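# Trier des pièces d'aspirateur-robot démonté : bacs ou boîtes à casiers ?

**bricolo_ellham**

Bonjour, je récupère des petites pièces dans des appareils en panne (cartes, fils, petits moteurs) et je n'ai plus de place. Tout finit dans un tiroir, je perds les câbles, j'abime les cartes. Vous rangez comment ? Budget jusqu'à 50 euros, table blanche en deux morceaux, pas d'établi. Faut-il des boîtes à casiers ou des bacs ouverts ?

## Réponses

**atelier_gidholm**

Bacs ouverts, sans hésiter. Les casiers c'est bien pour les vis, pas pour une carte ronde qui rentre nulle part. Chez moi :

- Les fils à part, jamais sous la carte. Bac jaune-orangé en haut à gauche pour les bouts de câble, la carte rouge toute seule dans celui du dessous.
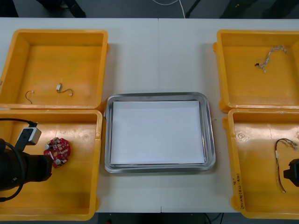 - Le plateau métal au milieu, c'est pour le travail en cours. Rien n'y dort la nuit.
- Un bac = une famille. Si vous mélangez « juste pour ce soir » c'est fichu.
- Étiquette au ruban de masquage sous le bac, ça se décolle sans traces.

Pour les bacs j'ai pris des Stullia, le modèle bas à gros rebord. Les hauts on voit rien au fond. Comptez 17 euros le lot, plus le port.

Autre chose — les connecteurs. Ne tirez pas sur les fils, prenez la partie plastique, sinon le sertissage lâche. Et notez d'où vient chaque câble avant de le poser, après c'est trop tard. Un carnet suffit, j'en ai rempli 3.

Je laisse une grande feuille blanche à plat dans le plateau, une petite vis s'y voit tout de suite.

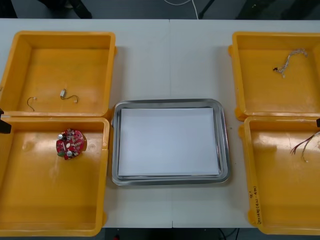
Et l'électricité statique, le plastique ordinaire c'est pas un problème pour une carte ?

Le plastique ordinaire peut se charger, donc pour une carte que vous voulez réutiliser prenez un sachet antistatique et posez-la dans le bac avec. Pour de la récup destinée aux essais je m'en passe, à vos risques.

**shibata_recup**

D'accord pour les bacs, pas d'accord sur la carte seule. Je garde la carte et les moteurs qui vont avec dans deux bacs voisins, bord contre bord, comme ça on retrouve la paire sans chercher. Les moteurs gardent leurs fils et leur petit connecteur blanc, je coupe rien.

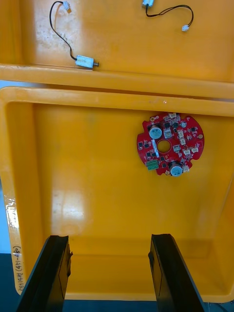
Ensuite quand tout est trié je passe en sachet zip, un par appareil, avec le modèle écrit dessus au feutre. Les bacs servent qu'au tri, pas au stockage. Sinon au bout d'un mois il vous en faut 50 et la table a disparu.

Ah et dépoussiérez au pinceau avant de ranger, pas au chiffon — ça accroche sur les composants.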